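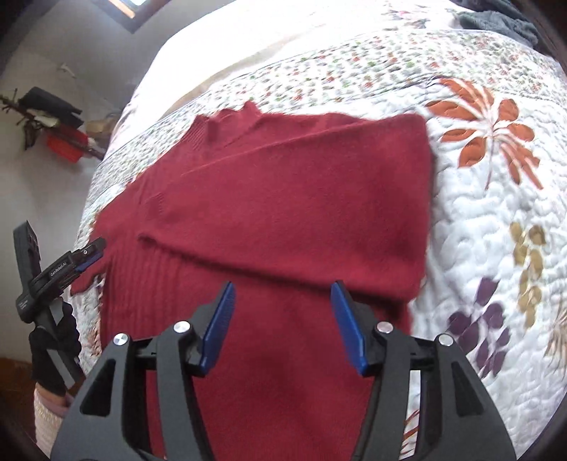 Two weeks in, the hardest part was the collar, according to one early customer of the Kurklow paired-gripper kit, who had bought it to record clothes being folded and had expected the sleeves to cause the trouble. Sleeves, the customer reported, took an afternoon to learn. A high ribbed neck on a knit kept bunching up, and it took many more tries to get it to lie down the same way twice.

That comment is a fair introduction to what Kurklow sells. The kit is a pair of hand-held grippers, one for each hand, plus a carrying case, a charger and access to the company's upload service. You do a household job with the grippers instead of your fingers, and the recordings are used to teach a robot arm the same job. No robot is included, and you don't need one to start.

We used a rented kit for a month, mostly on laundry. Sweaters, towels and pillowcases were done on an ordinary made bed, because that is where many people fold. A bed is a harder surface than a table. It gives when you press on it, and a quilted spread drags at wool. Kurklow's guide suggests beginning with a flat table and a dish towel, and we would follow that advice.

Folding a sweater goes like this. Lay it face down. Take the end of one sleeve with one gripper and bring that side across the back. Hold the body still with the other gripper while you do it. Repeat on the other side, then bring the bottom up to the shoulders. Most people can do this by hand without thinking. With grippers it is slow at first, and thick knits are easier to pick up than thin cotton, which tends to slip out on the first try.

The grip is good. The trigger has a long, even pull, and you can feel when the fingers have closed on cloth. Our main complaint is weight. After half an hour the wrists get tired, and the second half of a session is sloppier than the first. Kurklow sells a forearm strap that is meant to help — we found it warm and awkward and stopped using it.

Over the month we recorded 716 folds. The upload service, which is run by a partner company called Trenska, accepted most of them and sent back 151. The reasons given were short: cloth dropped, hand in the way, started too early. We agreed with nearly all of them. A few looked fine to us, and there is no way to ask for a second look, which should be fixed.

Renting costs $125 a week, with a two-week minimum. Purchase is by quote only, and the price depends on how much storage you take. The rental includes one replacement set of finger pads. Ours showed wear at the tips by the end but still held.

The closest competitor is the Hendriks set from Grosex. It is lighter and the case is smaller, but the jaws don't open as wide, and we had trouble getting hold of a folded towel with it. For small objects such as cutlery or socks, the Hendriks would be our choice. For bulky clothes and bedding, we prefer the Kurklow.

Setup takes an evening. The printed instructions skip a step when pairing the left gripper, so use the online version. Kurklow says a lighter model is due in October, and current renters will be able to swap for it at the same weekly rate.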